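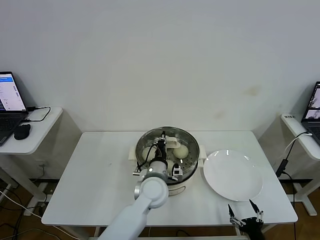

Electric steamer for buns - how long, and how do you keep the tops smooth?

tomomi_k
Posted Mar 14, 2026
Hi everyone! I finally gave up on my old stovetop setup and switched to an electric steamer, the kind with the metal tray full of little holes that sits right in the pot. I love it (no more hauling things on and off the burner!) but I can't settle on a time for plain buns. My mother always said fifteen minutes and then leave the lid alone, and mine still come out a bit wrinkly on top. I make them small and give them plenty of room.

Urrutia_bakes
Welcome to the wrinkle club, Tomomi. I'd blame the proof before the steamer. When mine go in too puffy they look gorgeous for a minute and then sag. Try a shorter rise and see.

hiyori.n
I'm going to disagree with Santino, sorry! For me it was all in the lid. If you whip it off right away the cold air hits them - I turn the heat off, wait five minutes, tip it open a crack, and only then move them over to a plate.
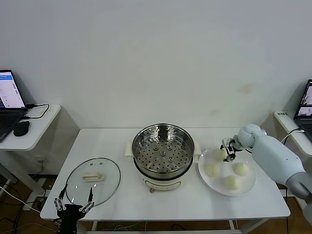
Spread them out on the plate too, so the sides don't stick together while they cool. And pick them up gently, because a fresh bun will take a dent from anything.

Urrutia_bakes
I've opened mine straight away for years and they're fine, so I'm sticking with the proof :)

kaz_hattori
Could be both? I'd also put a square of parchment under each one. My first batch last August left its bottoms behind in the holes and I was picking at that tray all evening.

tomomi_k
Thank you all, this is so helpful! I'll do a shorter rise first and leave the lid as is, then try Hiyori's way with the next batch. Parchment for both.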